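Bench notes, April – Grodex two-arm kit on trial

Started 9.20. Isabelle had left the sales sheet on my chair again with the teaching bit underlined. I have read it. My worry is still what I wrote last time: the kit is priced as if it saves us a fitter, and so far it has needed one standing next to it.

What Grodex say they are selling: two arms, two grippers, the teaching software (they call it Famau, no idea why) and 90 days of remote help. After the 90 days you pay for help by the month. The sheet doesn't give that price. I have asked Vernon to get it in writing before we go any further, and he has asked them once, by phone, and got a nice chat.

The job we picked is sorting push-button switches into a tray for the panel shop. Small, dull, and we do a lot of them. The right arm does the picking. The left one presses a bell at the end of a run so whoever is at the next bench knows to come over. Océane's idea, and I was against it, but it does make you look at how the second arm copes with a short press downwards, so fine.

Morning runs, tray flat on the brown mat, caps up:
43 tries in all. I stopped counting the nearly-rights as rights after the first few. A switch that goes in on its side is a fail, whatever the log says. Famau's log marks it as done as soon as the gripper opens over the tray. It doesn't know or care how the part landed. Raised this with Kirsten at Grodex, who said it was "a setting". Asked which setting. Waiting.

Fails by my own sheet: 6. Four of those were parts put down leaning on the one before. The other two were drops on the way across. I don't think that is terrible for a first week. I do think it is a long way from the figure on the front of the sheet, and I would like to know what part they used to get it. Probably a nice square block.

Grip seems better on the black body of the switch than on the cap. Taught it again from scratch at 11 with the fingers lower and it took me most of an hour, against the "few minutes" promised. Some of that is me being slow. Leonie did the same lesson after lunch and was quicker, but she has used the thing at the Pikine site and knows where the menus hide.

Speed: left it at the slow setting. At the faster one the cable loop at the right wrist swings more than I like. Need a clip or a tie on that before anyone turns it up. Grodex should be supplying one. Océane found a spare in the drawer, not fitted yet.

Bell: pressed first time on most runs. When it misses, it misses to one side, and the bell slides on the mat. Put a dab of tack under the base, or tape, or give up on the bell and use a lamp.

Cost, for Vernon: the extra finger set is 800 on its own. I would not buy it until we have seen it hold our parts here, on our bench. They offered to send a video. No.

Things to try next
– same run with the tray turned the other way
– mixed colours, picked in a set order, not just whatever is nearest
– somebody who hasn't been taught anything, with only the manual
– pull the plug halfway through and see what it remembers

The last one I want done before the rep comes. Du from the panel shop says their old machine used to lose the whole lesson after a power cut, and he still has the paper copies to prove it.

Where I am on it: not a no. The arms themselves feel solid and the fingers close gently enough. The software is where I lose patience, and the software is what we would be paying for every month. If Kirsten comes back with the setting and the price I will run another set and write it up here. Sheet with the counts is in the blue folder, second shelf.
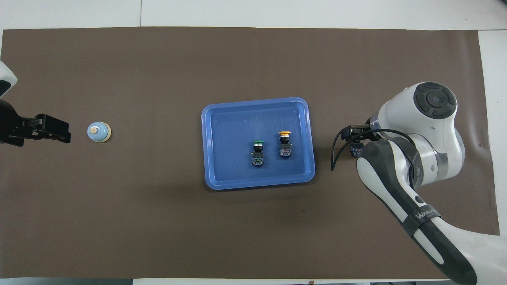 3 min read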